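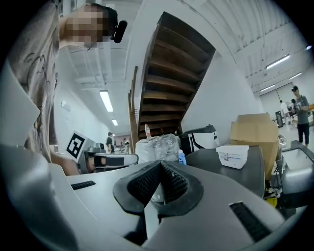 From: Ginevra Gatti
To: Grolteo families list
Date: Saturday, March 28, 2026
Subject: Re: Which road did they take out of Grolteo?

Hi everybody, and hi Grigoris, welcome to the list!

I meant to answer this on my lunch break and then it got long, so get a coffee. I'm leaving your whole message in, since a few people told me the first one went to their spam folder.

Grigoris Vasilakis wrote:

> Hello all,
>
> I'm new here. Osvaldo Santoro gave me the address of the list after we talked about my grandmother. She was a girl of 12 when the front reached Grolteo and the whole family left on foot. She talked about it a lot in her last years but the pieces don't fit together for me.
>
> She always said they left at night, in June, and that they walked "down to the bridge" and waited there with hundreds of other people while soldiers argued about whether to let them over. She also said they slept in the Pellix cannery, on sacks. My problem is that when I look at a map, the cannery is on the Parisi side and the bridge at Tridia is the other direction entirely. You couldn't do both in a night with small children and a handcart.
>
> My uncle thinks she mixed her own story up with her cousin's. My mother thinks there was another bridge. I have also read that 400 people crossed at Tridia before it was closed, and somewhere else that it was 200, so I don't know what to believe on that either.
>
> Does anyone know which road people took? And is there any kind of list of names for the cannery?
>
> Thank you,
> Grigoris

OK so. I think your mother is right and your uncle is a little bit right too.

The second bridge

There was another bridge! It was a wooden footbridge below the Parisi mill, and it doesn't show up on the modern map because it was gone by the end of that summer. You can find it on the old survey sheet if you look just under the "i" at the end of Parisi (I needed a magnifying glass and good light, and my eyes aren't bad). My great-aunt called it "the bridge" too, no name, same as your grandmother. People from the upper end of town went that way because it was closer and because the main road was already full of trucks and guns going the opposite way.

Do you know what street they lived on? That would settle a lot. The families above the church mostly went toward Parisi and the ones near the station mostly went toward Tridia. Mostly! There were exceptions, like my own family, who started for Tridia, turned around when they heard shelling ahead of them, and ended up in Parisi a day after their neighbors. My grandfather was still complaining about that when I was in college. He blamed his brother-in-law.

About the soldiers arguing, I've heard that from three different families now, and two of them were definitely at the footbridge. The way I heard it, one officer wanted it kept clear for his own men to pull back over and another one said let them through, it's kids and old people. Who they were, or even which army, depends on who's telling it. At home it was always just "the soldiers." I used to find that maddening. Now I kind of get it, if you're a child in the dark you aren't looking at anyone's uniform.

The numbers

The 200 and the 400 both come from the same place as far as I can tell, which is the parish notebook. The priest wrote down 200 on the first night, and then a couple of pages later he has 400, and I read that as the running total by the time the road was closed. Vinzenz Plattner reads it differently, he thinks the second figure includes people coming through from villages farther up who were never Grolteo people at all. We've gone back and forth on this at two reunions and neither of us has budged. Vinzenz, feel free to jump in, I know you will.

Either way, please don't treat it like a census. He was an old man writing by a candle in a cellar and he says himself that he stopped when it got too crowded to see faces.

The newspapers are no help at all for those days. I went through the ones they have on film at the library and all you get is "clashes in the valley" and "the population has been moved to safety." Moved! They moved themselves, with a goat. There's one short item that says the town was quiet, printed on a day when we know the station was on fire. I copied it out for my kids because I wanted them to see what that looks like in print.

The cannery

Yes, people slept in the Pellix cannery, and yes, on sacks. Everybody who was there mentions the sacks and everybody mentions the fish smell. It had been shut since the winter before and somebody broke the lock, or had the key, there are rival claims. Families stayed anywhere from one night to 6 weeks. The ones who stayed longest were waiting for someone who had gone back up to check on the animals or the house, and that's where a lot of the sad stories come from, so go gently if you start calling around.
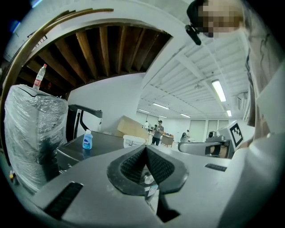 Names

I'm sorry to say there's no full list. What we do have:

1. A bread list from the cannery, in pencil, family names only, with a number of loaves next to each. The first page is missing and the second is stained. Gaetano Ferraro has it and he'll check a name for you if you ask him nicely. Give him every spelling you can think of. My own family is on there with one t and I went right past it the first time.

2. The parish notebook, which has the crossing figures but very few names. Those are mostly baptisms and deaths.

3. The claims people filed afterward for lost houses and livestock. These are the best source by a mile if your family filed one, because they had to say where they went and when they came back. They're in the county archive and you have to request them by the name of the head of household. It took me two tries and a phone call.

4. Letters. We've got some, scattered among all of us. If your mother has any, even boring ones, please scan both sides! The return addresses alone have cleared up a lot for us.

Start with number 3, I would. If your great-grandfather filed, you'll probably have the road and the date on one sheet of paper.

Where I think your uncle has a point

The kids from the cannery all ended up in the same school for a while, and they told each other these stories over and over. My mother wasn't even born yet and she could describe the crossing like she'd been carried over it. So a detail or two could well be the cousin's. Did the cousin go by way of Tridia? If your grandmother ever mentioned a stone bridge, or trucks, I'd put that part down as borrowed. A handcart would have been hard going on the footbridge, by the way. People left them on the near bank and carried what they could. Did she ever say what happened to theirs?

A couple of list things while I have you. The June walk is on again, down from the church to where the footbridge was, and this year we're trying to go at dusk so we get some idea of it. It's steep past the mill and there's no handrail, so wear real shoes. Osvaldo is driving down for anyone who would prefer to meet us at the bottom, and he has room for three. Let him know directly, please, not the whole list.

Also if you borrowed the survey sheet after the last reunion could you check your back seat. I'm not accusing anybody. It's in a long gray tube with my name on the cap.

Grigoris, write back with that street name, and the cousin's name too if you have it. I'm very curious now.

Hugs,
Ginevra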